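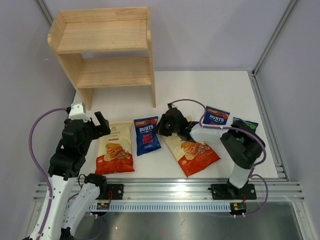 Cassava chips and Burts Spicy Sweet Chilli in front of the two-level shelf, nothing up on it yet.

Snack shelf coming to the Benedetti building, pay what the card says

By Gisela Gaete
June, 4:10 p.m.

We use cookies to remember your settings. Accept | Manage choices

The vending machine on the ground floor of the Benedetti building is going, and a wooden shelf is going in its place. Chips on it, mostly. Opens later this month.

Tenants got the news by email this morning. The machine's contract with Kerora runs out at the end of June and the building isn't renewing. Too many jams, too many lost coins, a long stretch in spring with only gum in it. A survey went round in the spring. Out of 873 people with a building pass, 464 answered, and most of those wanted snacks they could pick up and look at before paying.

So, a shelf. Light-colored wood, two levels, a raised lip along the back of the upper one. It came from Zeririco, the small workshop over by the rail yard that did the coat racks in the lobby. No finish on the boards. Agata Piras, who runs the front desk and ended up running this too, wants it left that way.

"People asked me if we're going to paint it. No," she said. "It's a shelf for chips."

Paying is on trust. A card with the price goes next to each kind, a slotted box sits on the desk, and there will be a code to scan for anyone without change. Prices start at 50 cents for the small stuff. Bagged chips will be more, not settled yet. Piras said she would rather see how the first month goes than argue over a dime.

What goes on it is the part everyone has an opinion on. Cassava chips are in, they came up again and again in the survey comments. Burts in Spicy Sweet Chilli is in as well. Beyond that it's open. Giorgia Dal Bello from the Enia studio on the second floor is doing the ordering, and she is taking requests until the end of next week — written ones, on the sheet by the elevator, not shouted across the parking lot.

Dal Bello has spent a good while on how the bags should sit. Upright looks better but chip bags slide down and fold over. Flat, you get more of them in but the ones undernearth get crushed. Her current plan is standing bags on the top level, leaning against that back lip, and flat ones below, no more than two deep. Heavier things like nuts and bars would go on the bottom if they get ordered at all.

Not all are sold on it. Stellan Sjögren, who has the bike repair unit at the back, works evenings and is usually the last one out.

"The machine was bad but it was full at nine at night, some weeks," he said. "Who is filling a shelf at nine at night?"

Fair question. The answer for now is the front desk, once in the morning and again before it closes at six. Piras said a second box of stock will be kept behind the desk and the evening guard can get to it.

The money side is small. The building put in almost 1,000 dollars for the shelf and the first order together. Anything over cost goes back into stock. If the box comes up short two months running, they'll look at it again, and a new machine is not ruled out.

No nuts decision yet. Two tenants have asked for them to be kept off completely over allergies and Piras said she'd take that to the tenants meeting before the first order goes in.

The request sheet is up now. Last we looked somebody had wrote "anything but gum" on it, underlined.

Get the neighborhood news by email every morning. Sign up | No thanks

Comments (4)

Cinzia Morelli
Very happy about the cassava chips. Can the prices be on the shelf and not on the desk please, I don't want to walk over and back.

thirdfloorlou
464 people answered a survey about chips and I can't get two to answer about the heating

Stellan Sjögren
For the record I voted for the shelf. I just want it full.

pat_in_unit_6
Are the Spicy Sweet Chilli ones very hot? Asking for my kid, he is fine with mild salsa but that's his limit. Also will there be anything plain?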